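3.2 Collecting demonstrations by remote control

All demonstrations were recorded by teleoperation. The operator held one leader arm in each hand, and the two follower arms on the mobile base copied the joint angles at 40 Hz. Squeezing a leader handle closed the gripper on the same side. Driving commands for the base came from a foot pedal, which left both hands free for the arms.

We compared this setup with hand guiding in an early round of tests. Hand guiding gave smoother paths for a single arm, but the person moving the arm often blocked the head camera, and guiding two arms at once took two people. Remote control had neither problem, so we used it for every task reported in this paper. The cost was a longer training period – new operators needed several practice sessions before their recordings were good enough to keep.

The bedroom cleanup task asks the robot to pick up litter from the floor and put it in a trash bin. Figure 4 gives the head camera view.
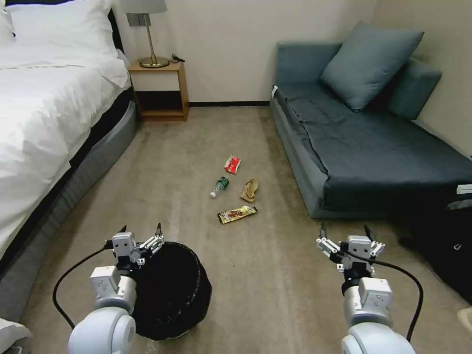

Figure 4. Bedroom cleanup task, head camera view. The left gripper is above the rim of the lined bin; the litter lies on the carpet farther back.

The items differ in how they have to be grasped. A plastic bottle lying on its side can be taken across the body with a wide opening. Flat snack packages are harder, as the fingertips must come down close to the carpet and pinch an edge. Operators were told to press lightly and to lift straight up before moving sideways. They were free to choose the order of the items and which arm to use.

We collected 500 demonstrations of this task. Of these, 37 were removed after review, mostly for dropped items or a stalled base. An item that was dropped and picked up again within 7 seconds was kept in the set, following Stöcker and Frerichs, who found that such recoveries help the learned policy correct its own mistakes. Each remaining recording was trimmed to start at the first arm motion and end when the last item had been released over the bin.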